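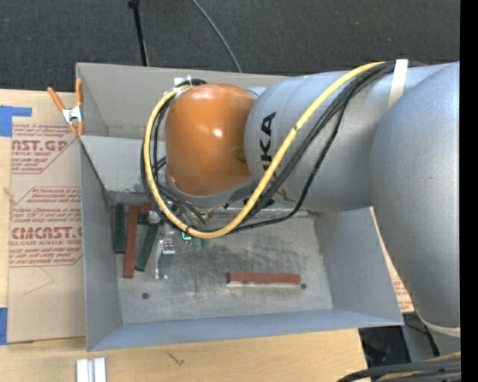 Arm over the bin at Skomance, blocks still to be picked on both sides.

Prorkum Bin Starter, reviewed by Titilayo Bashir
Posted 19th May

The box says "picking in an afternoon." It doesn't say whose afternoon, or on which planet, but I have now had the Prorkum Bin Starter running at our shared workshop for 14 evenings and I feel qualified to comment on the box.

What you get for $353: a depth camera with a bracket, a license for the picking software, a calibration card, a pouch of screws in two sizes that look like one size, and a nine-page manual with a cheerful tone. What you don't get is an arm, a gripper, a bin, or anything to put in the bin. We had all of those already. If you don't, this is a very expensive calibration card.

Setup

Mounting the camera took me one evening, most of it spent with the screws. The bracket is good, heavier than it needs to be, and hasn't moved since I tightened it. The cable is 18 inches too short for any workshop I've ever stood in, so add an extension to your order now and save yourself the shipping.

Calibration is the part I'd been dreading, and it was fine. You show the card to the camera in a number of positions, the software thinks, and it gives you a score out of ten with no indication of what a ten would look like. I got a 7.2. I've since had an 8.1 and noticed no difference at all except in my mood.

Then you teach it the bin. The manual assumes a bin with straight sides, as drawn on page four in a very clean line. Ours is a sheet-metal one with sides that slope outward, scuffed from a long career, and the wizard fitted a neat little box inside it and declared everything near the walls off limits. You can fix this by typing in the wall angles under Advanced, which is also where they keep the setting for how close the gripper may go to the floor. Find that one before your first run. I found it after mine.

Picking

We feed it long rectangular blocks in dark green and reddish brown. A block lying out by itself gets found at once, and the software picks a sensible grip across the middle more often than I would. It's almost smug about it.

Blocks lying side by side are another matter. Two of them nearly parallel and close together come up on screen as one wide block, and the arm sets off with great confidence to grab something that doesn't exist. Switching on "split by color" helps a lot when the neighbors are different colors. When they're the same color you're back to reaching in yourself, with the arm stopped, obviously.

The other trouble is bare metal. Shiny scratches on the bin floor produce phantom objects, and one worn patch in ours was offered to me as a pick candidate for nine cycles running. A matte liner would cure it. I'd been hoping not to buy a liner.

Cables

Prorkum's planner knows where the arm is. It has no opinion about the cables strapped to the outside of it, and on a big arm with a fat loop hanging near the wrist, that's a lot of things to have no opinion about. You can add a keep-out volume by hand. I drew one the size of a watermelon and the planner politely refused half the bin. I drew a smaller one and now watch the loop closely on every wrist rotation, which has done wonders for my attention span.

Compared with the Nurnach kit

I borrowed the Nurnach equivalent for a weekend last May. It handled touching blocks better and its cable reached the computer. It also wanted an internet connection before it would open a settings menu, and our Wi-Fi gives up somewhere around the band saw. The Prorkum works offline from start to finish, and for us that settled it.

Support

I emailed about the sloping walls and got a reply the next morning from someone who had clearly read my message. They attached a profile file for sloped bins that loads in one click. I asked why it isn't in the download. They said it would be in the next one.

Verdict

Four out of five for the software on separate parts, two for piles, one for the screws. I'm keeping it. If you order one, get the extension cable, go straight to the Advanced page, and plan on a week of afternoons.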